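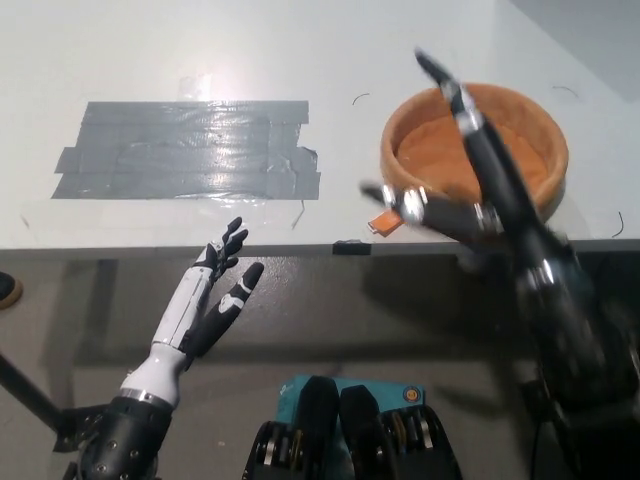
About Riltetik

Home Games News Support Jobs About Contact

Riltetik is an independent studio that makes games for phones and tablets. We have 28 people on staff and one office, in Hebden. We design, build and publish everything ourselves, and we also run the servers and answer the support mail.

The studio started as a two-person side project. The first thing we released was a sliding puzzle with 100 levels and no sound. It sold enough to pay for a second game, and the second game paid for an office.

What we make

Our main game is Druvimwood, a turn-based strategy game set in a forest that grows back between matches. Players clear paths, place camps and try to hold ground before the trees close in again. A match takes a few minutes and can be played against the computer, a friend or a stranger. It came out on phones on 2018-06-16 and has been updated every season after that. The current version has 558 cards and 300 single-player maps.

Niltberg is our smaller game. You run a mountain railroad, one line at a time, and decide what goes up and what comes down. It has no online mode and works without a connection once it is installed. Niltberg is sold at a single price with nothing to buy inside it.

Druvimwood is free to download. We sell map packs and camp designs in the in-game store. We do not sell cards, and a player who has paid has the same deck to choose from as one who hasn't. There are no video ads in either game.

How we work

Each game has its own team, with its own designer, artists and programmers. Testing and support are shared. Everyone in the studio spends one day a month on support, including the people who write the code, so a bug report may well be read by the person who has to fix it.

Balance changes in Druvimwood are posted in the News section a week before they go live. Tournament rules are set once a year, in October, and stay the same until the next season.

We support older phones for as long as we can. When a device has to be dropped, we post the model list in advance and leave the last working version available for download.

Working here

Open positions are on the Jobs page. Most of our staff work from the Hebden office, and some artists and translators work from home. We take two interns each summer, usually one in programming and one in sound.

Getting in touch

For account problems, use the support form inside the game, which sends us your player number and device type. For press requests, school visits and anything else, use the Contact page. We try to reply within three working days.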